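Tamembridge Clothing Exchange – progress report to the Massawe Fund
04/01/2018

Hi all,

Well, we made it through the winter! When I last wrote in October we had just got the keys to the Buter Street unit and I was still a bit panicky about the heating. It works now, mostly, and the back room is warm enough to sort in without gloves.

Numbers first, as you asked. 295 households have used the exchange so far, and 70 of those came back for a second visit or more. We spent $4000 of the grant on rails, shelving and the first stretch of rent. The receipts are in the envelope I mailed to you.

Sportswear is what everybody wants, which I really didn't see coming. I'd planned for winter coats and school shirts (and we do get through plenty of those), but track pants and zip-up jackets are gone almost as soon as they go out.
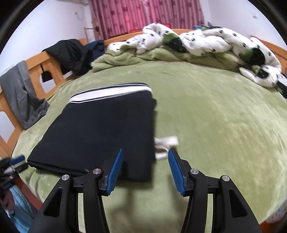 The schools have been great about passing the word along, and I'd like to try a teens-only evening before summer if we can find the staff hours. Baby clothes are the opposite problem – we have boxes and boxes, so I've been talking to Umano about taking the extra off our hands.

Two things are running behind. The new sign is still at the printer, and the online booking page needs another go, as people keep booking the same slot twice. I'm hoping to have both sorted before the next payment is due.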